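# How do I get a marble-look floor really clean before resealing it?

Hi all! We moved into a place in the Plellomden area in August and I've finally gotten around to the back room. The floor has a gray marble pattern, 211 square feet of it, and whatever shine it had is long gone. I can't tell if it's real stone or just printed to look that way. I've mopped it so many times (so many!) and it still dries with a haze. I was quoted $1,000 to have it stripped and sealed, which, no thanks. Can I do this myself? I already bought a bottle of Runetti cleaner, but I haven't opened it yet.

## Answer 1

Vinegar. Works on everything, my mom swears by it.

## Answer 2 (accepted)

Please don't use vinegar until you know what you've got! If it's real marble, the acid will etch it and then you've got a much bigger project on your hands. I learned that in my old apartment and I'm still mad about it.

Find a spot behind a door and put a few drops of plain water on it. Real unsealed stone usually goes darker after a while, and a printed surface just lets it sit there. Then look at a chip or a cut edge if you have one, because veins in stone keep going down past the surface.

As for the haze, my bet is soap. Use half the soap you think you need, then rinse twice with clean water. I spent $50 on pads and a neutral cleaner and was happy with that.

Gray with a marble pattern, in both of these:
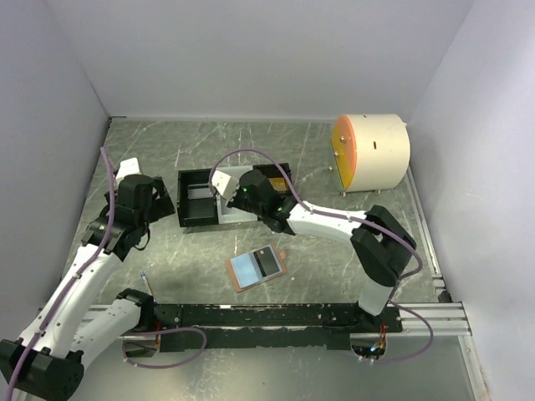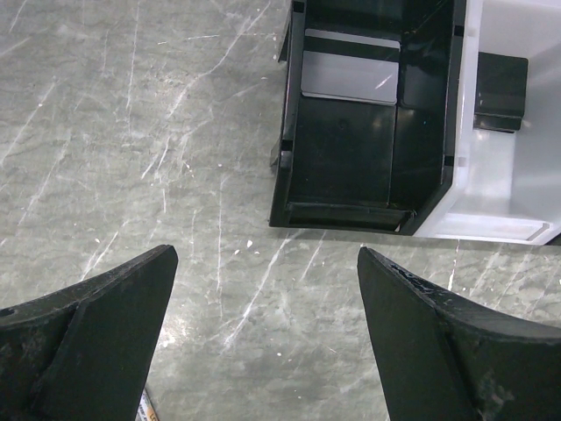 Do the rinse before you spend any more money, and hold off on the Runetti until you've read the back label for the word "acid." If the haze is still there after two rinses, it could be old sealer, and then you'd want a stripper made for whatever the floor turns out to be.

— Oluwatosin Lawal

## Answer 3

Agree with the above. Also change the mop head, mine was the whole problem lol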